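Galerie : l'atelier Fitier, tables de travail et petit matériel

La présente galerie accompagne la rénovation de l'atelier Fitier, rattaché à la maison d'activités manuelles de Skivness. Elle s'adresse aux adhérents, aux associations partenaires et aux établissements scolaires qui souhaitent connaître l'état du mobilier et du petit matériel avant de déposer une demande de réservation. Les légendes ont été rédigées par le service de l'équipement, sous la responsabilité de Leonardo Melis.

L'atelier occupe une surface de 65 mètres carrés, au rez-de-chaussée de l'aile Brollness. Il peut recevoir 20 participants assis, encadrement compris. L'accès s'effectue par la cour ; la porte donnant sur le couloir reste réservée aux livraisons.

Les plateaux en bois ont été conservés lors de la rénovation. Le service a privilégié le maintien d'un mobilier solide, dont la surface porte les marques d'un usage régulier, à l'achat de tables neuves. Le montant total des travaux et des fournitures s'est élevé à 2 829 euros, essentiellement consacrés à l'éclairage, aux rangements muraux et à la reprise des prises électriques.

Table de travail. Plateau de bois brun clair, au veinage allongé, avec de légères éraflures en surface. Petit objet bleu vif et disque noir posés sur le bois ; câble blanc sur la droite.
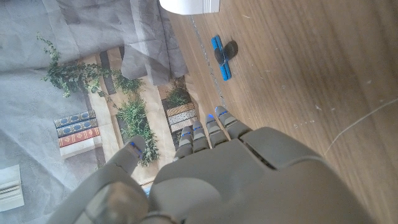
Hala Chamoun demande s'il est prévu de poncer les plateaux avant la reprise de février, car le papier fin se perce facilement lorsque l'on dessine directement sur un bois marqué. Elle suggère, à défaut, que des sous-mains rigides soient mis à la disposition des groupes, et souhaite savoir si les participants peuvent apporter les leurs.

Le service de l'équipement précise qu'un ponçage léger suivi d'une application d'huile dure est inscrit au programme d'entretien, sans qu'une date ait encore été arrêtée. Des sous-mains de la série Lill seront disponibles dans l'armoire basse. Les participants conservent la faculté d'utiliser leur propre matériel, pourvu qu'il ne soit ni collé ni vissé au plateau.

Règles d'usage des tables

Les travaux de découpe se font exclusivement sur plaque de protection. Les colles à solvant ne sont pas admises dans l'atelier. Les peintures à l'eau sont autorisées sur toutes les tables, sous réserve d'un nettoyage immédiat à l'éponge humide. Les produits abrasifs et les lames de grattage sont proscrits.

Les câbles d'alimentation doivent être retirés des plateaux à la fin de chaque séance, enroulés sans torsion et déposés dans le bac prévu à cet effet. Il est demandé de ne pas les faire passer au-dessus des allées.

Rangement du petit matériel

Les pièces de petite taille, les feutres et les accessoires de dessin sont répartis dans 3 casiers, identifiés par une étiquette. Tout objet dont l'emplacement n'est pas connu est remis à l'accueil, où il demeure à disposition pendant un mois. Les groupes disposent de roughlyment un quart d'heure pour remettre les tables en ordre avant l'arrivée des suivants.

Réservations

Les demandes sont adressées au secrétariat de Skivness, qui en accuse réception par écrit. Elles indiquent la nature de l'activité, l'effectif attendu et le matériel souhaité. L'atelier est ouvert à partir de 9 heures ; les clés sont retirées à l'accueil contre signature et restituées au même guichet avant 18 heures. Toute dégradation constatée à l'arrivée doit être signalée avant le début de la séance.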